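Trillthorpe laundry room open again after October leak

Residents of the Trillthorpe apartments on Flovville's east side can do their wash at home again. The shared laundry room on the ground floor reopened Sun 8 January, after being closed since a supply line broke behind the washers in October.

The room has new flooring, a folding counter along the window wall and 7 front-loading dryers. The old machines were top-loaders and coin boxes from two different suppliers, and at least one was usually out of order, said building manager Jennylyn Soriano.

"People were hauling bags six blocks to Ikis and back," Soriano said. "In the snow, with kids along."

Tenants were using the dryers by midmorning on opening day, and the line for the washers went out into the hall for part of the afternoon.

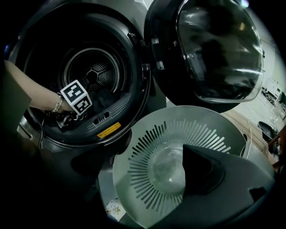 Hours and rules

The room is open daily from 6 a.m. to 10 p.m. Residents get in with their building key. Loads left in a dryer after the cycle ends may be moved to the folding counter, and tenants are asked to clean the lint filter after each load. Plastic baskets can be borrowed but have to stay in the room.

Repairs were handled by Valcárcel, a local plumbing firm. Demetrio Sotomayor, who has lived on the third floor for 6 years, said he would like to see a second bench put in.

"It's a good room," he said. "There's just no place to sit if two people are already waiting."

Soriano said a bench has been ordered. Problems with a machine can be reported at the front office or by calling extension 1314.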